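The Hand That Does Your Room (Sort Of)
Robots at home, explained for readers who would like to stop folding things

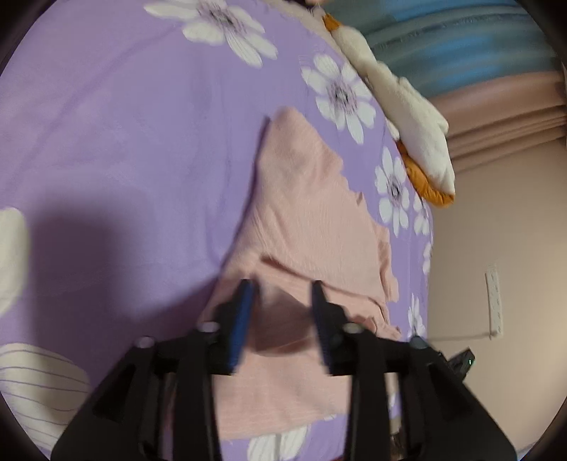 Bilyk wants to know, before we go any further, whether it can do socks. Fair question, Bilyk. We'll get to socks.

The thing we are talking about is the Vanura, a kit made by a small company called Prurwood. It has two fingers. You have ten, so you are already winning. You hold the Vanura in your own hand and use its fingers to pick things up, such as a crumpled pink cloth on a flowery purple bedsheet. Later, what you did is used to teach a robot arm to do the same job without you.

Yes, that means you have to tidy up first so that a robot can learn to tidy up. Grown-ups call this training. You may call it whatever you like.

Why only two fingers?

Try this. Put your thumb and one finger together and pick up a T-shirt. Easy. Now try buttoning it with the same two. Less easy. Two fingers are enough for pinching, lifting, dragging and dropping, and that covers a surprising amount of housework. Every extra finger needs more parts to move it, more wires to run it and more things to go wrong on a Sunday-best shirt.

Why is cloth so hard?

A wooden block is a polite object. It stays the same shape while you walk up to it, and it's still that shape when you pick it up. Cloth has no manners at all. Pinch one corner and the rest flops, bunches, hides the other corners and grabs the sheet on its way past.

A robot looking at a crumpled cloth has to work out where the edges are, which bit is on top and how hard to squeeze. You do this without thinking, usually while looking at something else. The robot needs to see it done over and over, with the cloth in a different heap each time.

How many times is over and over?

The Prurwood booklet asks for 600 tries at one job before you send anything in. Our testers at the Drurkby after-school club kept going and reached 1453, which is a lot of picking up for people who claim they can't find the laundry basket. Not every try has to be a good one. You can mark the fumbles as fumbles, and the robot can learn from those too. It's a bit like watching your brother on a skateboard.

What does the robot learn?

It learns a pattern: when the cloth looks something like this, move the fingers something like that. It doesn't know what a cloth is for. It has never been cold or spilled juice. If you swapped the cloth for a slice of pizza it would have a go at that as well, with great confidence.

Is the kit any good?

Mostly. The grip is comfortable, though smaller hands got tired, and we'd stop for a rest after 40 goes. The booklet says ages ten and up, and we think that's right. The instructions are clear except for page four, which seems to have been written for someone who already owns a Vanura and is fond of it.

The fingers do pinch, so keep them away from hair, ears and the cat. Long sleeves should be rolled up. An adult needs to help with the setting up, and may then refuse to give it back.

Sending your tries to Prurwood is the service part. You get a report showing which ones were useful. Ours had a colour chart and a score out of 100, and we are not going to tell you the score.

And the socks?

One sock, yes. Picking up a single sock is well within its talents. A pair is harder, as the robot has to find the other one, and there it's no better off than the rest of us. Sorry, Bilyk.

Words to know

Gripper: the part that grabs things.
Training: showing a robot a job again and again until it can copy it.
Fumble: a try that went wrong. Everybody at Drurkby has several.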